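Office chairs on polished marble - casters or floor mats?

signe_k
Hi all! We moved our little office into a ground floor unit with a gray marble floor in January, all 718 square feet of it, and I love it more than I can say (my old place had brown carpet). What worries me is the chairs. They roll back and forth on black casters all day, and I can't tell whether I should be buying mats or softer wheels before the shine goes.
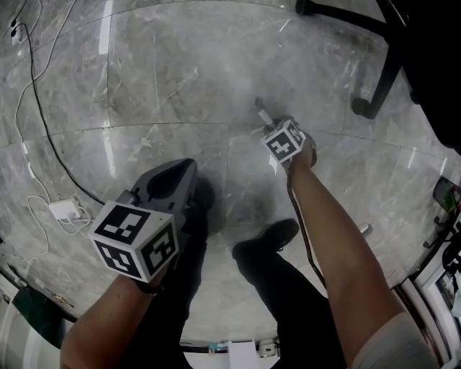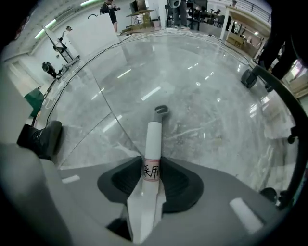

My neighbor swears by mats, but I'd hate to cover up all that lovely veining. Thank you for any advice!
Signe Ketilsson

Kauppinen
Welcome, Signe! Softer wheels, every time. Grit gets under a mat and grinds away where you never look, and by the time you lift it you've got a dull patch.

pristov800
I have to disagree a bit - a mat is fine if you lift it and sweep once a week, which takes me less time than making coffee. Wheels pick up grit too.

Heikki Koivisto
You're both right, I think. I use soft wheels and a dry dust mop every evening, and please, Signe, no vinegar on marble!

signe_k
Oh dear, I own a lot of vinegar. Soft wheels and a mop it is, then!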